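Intro to Office Skills, Unit 2: The Keyboard and the Space Around It
Instructor: Ekua Ackah

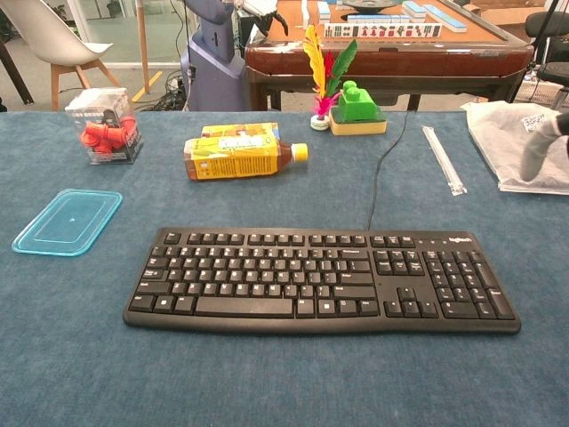
Figure 1. Full-size keyboard on a felt-covered table, with other items nearby.

Read this before the first typing session. Bring it with you, as we will mark it up in class.

Parts of the keyboard
The keyboard in Figure 1 has the standard full-size layout. Find each of these areas on it and then on your own:
Function keys: the row across the top.
Main block: letters, numbers and the long spacebar. Most of your typing happens in this area.
Navigation and arrow keys: between the main block and the keypad.
Numeric keypad: far right. We use it in Unit 4 for data entry.

A laptop may leave out the keypad and squeeze the arrow keys into a corner. If you practice on one at home, expect your right hand to feel different when you come to class.

Placement
Set the long edge of the keyboard parallel to the edge of the table. Center your body on the letters G and H. On a full-size board this puts the keypad well off to your right. Run the cable toward the back of the table.

Clearing the work area
Loose things collect on any shared table: a drink bottle, a box lid, a sponge, a plastic bag. Before you type, sort them into three groups.
1. Drinks. Off the table, even with the cap on.
2. Small parts and toys. Back in their box, lid closed.
3. Wrappers and bags. Throw out or fold away. Check for a label you may need first.
Leave room on the right for a mouse and on the left for your copy sheet.

Practice
Type the Fetdale passage for 6 minutes, rest, then type it again. Write both scores on the back of this sheet. The Bhardwaj drills are optional.

Ladi Omoregie runs the open lab and can check your posture. Scores are due at the start of Unit 3.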